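Skekness workshop book - May

Started 7.40. Kettle first, then the trays.

Job is the stainless trays for the Brirley trolley order. Isamu wants them checked over, cleaned and stacked before the next lot turns up from Urrego, becuase last time we had two deliveries on the bench at once and spent the arvo working out which was which. Not doing that again.

35 trays on the docket. Docket is pinned to the corkboard, please leave it there. Finlay took the last one home in his jacket.

Cleaning. Warm water and a bit of dish soap, microfibre, wipe along the grain, never across. Rinse, dry straight away with the grey cloths. The town water here leaves spots if you walk off and leave it. Tried the citrus spray on one and didn't like it, went streaky along the ridge and took longer to buff out than the soap would have. Spray is back under the sink. Use it on the benches.

Corners are the slow part. Gunk from the polishing sits in the radius and you can't see it till the light's side on. Thumb in the cloth, go round twice. Same for the rolled lip at the back, there's a bit of compound tucked up under the curl on most of them. Old toothbrush works, there's one in the mug by the tap (blue handle, NOT the white one, that's for the coffee machine).

Rejects so far: 2. One with a ding in the front lip, you can feel it better than see it. One rocks on the flat bench, twisted I think. Both on the bottom shelf with tape on. Rory reckons he can pull the dinged one straight with the wooden block, I'd sooner send it back. Leave it till Catriona's had a look.

Check for each one:
front lip straight, sight down it
ridge straight
corners clean, no burrs
fasteners underneath done up finger tight, no more
no grit anywhere

On the fasteners - don't lean on them. 5 mm spanner if one's spinning, otherwise leave alone. Pladiddale want to do the final nip-up themselves when it goes on thier frame and they were fairly clear about it on the phone.

Stacking. Card between every tray, same way up, stacks of 5. Higher than that and the bottom one gets rubbed on the lip. Ran out of card around smoko, cut up the big carton from the compressor, that'll see us through to tomorrow. 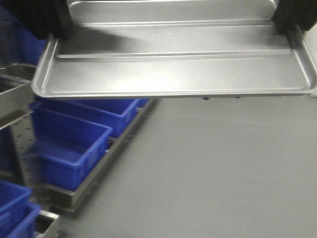 Donnie Imrie
Workshop hand, fit-out and finishing

Long bright line down the front lip is what you want, no wobble in it. Wide bit at the front, narrow channel behind the ridge. Little white speck in the channel, roughly mid way, no idea if it's lint or grit. Wipe the channels last from now on, and with a fresh cloth, they catch everything.

Two fasteners under the front rim toward the right, small dark ones. Easy to miss when you're only looking at the top so run a finger along.

Blue bins stay on the stainless cart. Somebody keeps borrowing one for offcuts.

To do
more card, ask Isamu what size
grey cloths through the wash, no softener
ring Urrego re the two rejects
Catriona to look at dinged one
new toothbrush

Knocked off 4.15, floor swept, sink still needs doing. Finlay's on first tomorrow.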